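Textile Handling Assistant, part-time (2 positions)
Hornero, Garment Care Department
Posted 14 November 2019

Hornero sorts, folds and repacks garments and household textiles returned by retail customers. The department is hiring two assistants for the folding tables. The work is manual and done standing. Shifts are 2 hours with one break.

Duties
Take items from the intake bin one at a time and lay them flat on the table.
Check both sides for lint, pulled threads and open seams.
Fold to the size given on the work card.
Record the item code and condition on the sheet.
Brush down the table before the next batch.

Material
Most of the current stock is dark fabric with a matte or napped finish. Black pieces are handled on light wooden tables, where the outline of the piece and any turned-over flap are easy to see. Napped fabric is smoothed in one direction only. Do not press folds with a fingernail or a hard edge. Pieces with an irregular outline are opened out fully before the first fold is made.
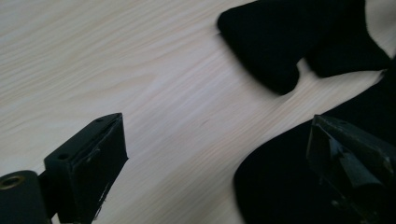

Requirements
Able to stand for a full shift and lift cartons from floor to table height.
Normal or corrected eyesight, sufficient to find lint on black cloth.
Clean, short nails. No rings, bracelets or hand cream at the table.
Basic written English for the condition sheet.
Experience in a laundry, tailor shop or stockroom is useful but not required.

Trial
Applicants complete a paid trial of 60 minutes at the folding table. Work is checked for fold size, surface marks and complete records. Speed is not scored.

How to apply
Send a one-page resume and the shifts you can work to Soudabeh Talebi, Garment Care, Hornero. Questions on duties go to Killian Rolland at the same department. The positions run through the end of May.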